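# Bench tips from the Tondau robot club

These are for the shared arm tables at Plurkier. Most of them came out of the tea table task, where the club's arms handle small packets, a mug and a clear container. They should work for any small tabletop project.

## Setting out

- Wipe the tabletop with a barely damp cloth. Crumbs collect in the seams between the planks, so run a dry toothbrush along those after.
- Put the mug down first, toward the back, with its lid on. Packets go in front where the fingers can reach them.
- Flatten a packet with your palm before each run. Crumpled corners slip.
- Replace a packet after 16 picks. The foil gets soft and the fingers lose their hold.
- Check where the sun lands. Shiny wrappers and window glare together are hard on the wrist camera - turn the packet or wait.
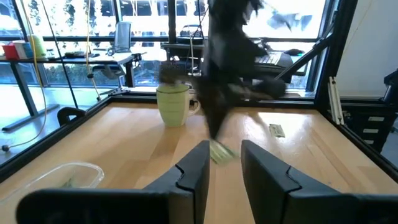
*Page last changed: Jul 7, 2018*

## Two arms on one table

When both arms are moving, agree on which one goes for the packet and which one stays back. Run new moves at half speed the first 2 times. Keep your hands outside the rails until both arms have stopped.

Hanging cables should have enough slack to follow the arm, but not so much that they lie on the wood. Hook-and-loop ties are better than tape, which leaves glue on everything by May.

## Cleaning the fingers

Use a lint-free cloth and a little rubbing alcohol. Let the fingers dry for 60 seconds before gripping anything. Do not use dish soap - it leaves a film.

## Putting away

Packets go back in the container, and torn ones go in the trash. Wash the mug and lid by hand. Write your run count in the Farahani log before you shut down. The log stood at 3,477 runs when the Grarbridge meet closed, so carry on from there.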